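The Skallska Invitational

The Skallska Invitational is a small golf tournament played each March at Hotwood, a parkland course with more bunkers than any one course needs. I've been following it for years and I've wanted it to have a proper article for nearly as long, so I'm writing one, and you'll have to forgive me if it wanders off the fairway a bit!

Format

It's stroke play over 2 days, 36 holes in all, with a cut after the first round. The top 10 and ties go through to the second day in the main event, and everybody else plays for the Agyeman Plate (more on that further down). Ties for first place are settled by a playoff on the 18th, over and over until someone wins. The longest one so far went five extra holes, and by the end of it they were putting in the glow from the clubhouse windows.

Entry is by invitation, as the name says, but it's a pretty loose sort of invitation. If you've won a club championship anywhere in the area you can write in and ask, and I've hardly ever heard of anyone being turned down.

The course

Hotwood is a par 71 and plays shorter than the card says when the ground is firm. In March it almost never is. The hole people talk about is the seventh, a par three of just under 200 yards with a pond short and left, and the pin is always tucked on the pond side for the final round. I've played it myself in a friendly and I made a six – let's move on.

The greens are slow early in the season, which suits players who hit their putts firmly. Long hitters do fine on the front nine and then get squeezed on the back, where the trees come in close on both sides.

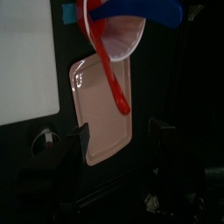
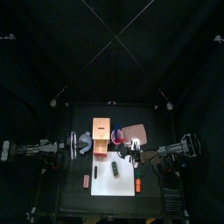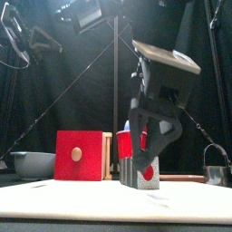
Past winners

The name that comes up most is Akua Sarpong, who won it twice in a row and is still the only player to defend the title. Her second win is the one to read up on if you can find the old club newsletters. She started the last round five shots back, birdied three of her first four holes and then just hung on while the leaders dropped shots coming home. I was standing behind the 16th green when she holed a bunker shot, and I don't think I've yelled that loud at a golf tournament before or since.

The Agyeman Plate

The Plate started as a way to keep people around for the second day after missing the cut, and it has a crowd of its own now. It's 18 holes of Stableford, and scores from the first round don't carry over. Some folks will tell you it's the more fun of the two to watch, and on a windy day I'd agree with them.

Prize money and sponsor

Cleltemard, the sponsor, puts up the trophy and the prizes. The winner gets $300 in pro shop credit, so no one is getting rich here. The Plate winner gets a dozen balls and their name on the board in the bar.

Last updated 05/06/2020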